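Drelten Shared Offices
Walk-through checklist with comments, second floor
Filled in by Yeshi Gidey for the Jitetti team before we sign for 17 desks

The operator's sales sheet says the floor is "fully compliant and move-in ready." I took that as a claim to check. Items are marked OK, NOT OK or UNPROVEN. Unproven means somebody told me it was fine and couldn't show me.

1. Exits and stairs

Main stair door opens freely, closes by itself: OK
Rear stair door opens freely: NOT OK
Comment: It opens if you lean on it. The floor manager said it "only sticks in humid weather." I don't want to learn about the humidity during a fire. Needs planing or a new closer before anyone moves in.

Exit signs lit: OK
Emergency lights tested: UNPROVEN
Comment: There is a log sheet by the panel. The last entry is for April and has a check mark with no initials. I asked for a test while I stood there and was told the key was with Ibrahim, the building contractor.

Hallway kept clear: NOT OK
Comment: Folded event chairs stacked outside the phone booths. Told they are there "just for today." The carpet under them has dents.

2. Fire equipment

Extinguishers in place and tagged: OK, with one question
Comment: All tags current. The one by the print area hangs behind a coat rack, so you would have to know about it already. Move the rack.

Alarm can be heard inside the phone booths: UNPROVEN
Comment: The booths are sold as soundproof. If that's true, I'd like to know how the person inside hears an alarm. If it isn't true, we should pay less for them. Ask for a test with the door shut.

Posted floor plan matches the floor: NOT OK
Comment: The plan shows an open lounge where the Giketti suite now stands. That wall looks permanent to me. One of the two escape routes on the plan goes straight through it.

3. Electrical

Desk outlets fixed and covered: mostly OK
Comment: Desk 5 has a loose faceplate. I could turn it with a finger.

No power strips plugged into other power strips: NOT OK
Comment: Found under the hot desks by the window. The operator says members do this themselves. Probably so, but members do it where there aren't enough outlets.

Counter appliances on their own outlets: UNPROVEN
Comment: Nobody could tell me which breaker feeds the pantry. The panel labels are handwritten and two of them say "misc."

4. Air, heat, light

Fresh air supply working: UNPROVEN
Comment: Sales sheet says "hospital-grade air." I asked what grade that was and which hospital. Waiting for the filter spec. Vents in the big meeting room were blowing, vents in the small one were not.

Lighting even at desks: OK
Comment: Better than our present place, I'll admit.

5. Access and security

Front desk staffed as advertised: NOT OK
Comment: Sheet says 8 to 6. I came at 8:15 and walked in behind a man with a bicycle.

Lost cards cancelled right away: UNPROVEN
Comment: They say within minutes. Loïc Roussel rented here on a day pass last spring and tells me his card still opened the lobby well after it should have. I haven't tried it myself.

Lockers lock: OK

6. Pantry

Floor mats flat, no curled edges: NOT OK
Comment: Mat at the sink curls on the side people walk from.

Toaster crumb tray emptied, cord in good shape: UNPROVEN
Comment: Cleaning rota on the wall covers the fridge and the sink. No mention of the toaster or the microwave — add both, with a name beside them.

First aid kit complete: NOT OK
Comment: Plenty of bandages. No burn dressing, in a room with a kettle.

7. Paperwork

Insurance certificate seen: UNPROVEN
Occupancy limit posted: NOT OK
Comment: I was told the limit "has never been a problem." They also want a $900 safety and amenities fee up front. I would hold that back until the rear door, the floor plan and the outlet in section 3 are fixed, and get the dates in writing.

Next step: second visit after the operator replies. Loïc to come along and bring his old card. Please don't forward this sheet to the broker.
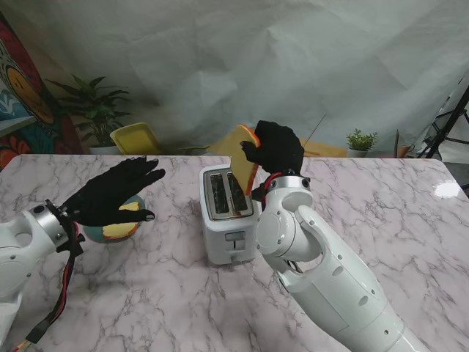

Item 6, pantry: bread and a white two-slot toaster.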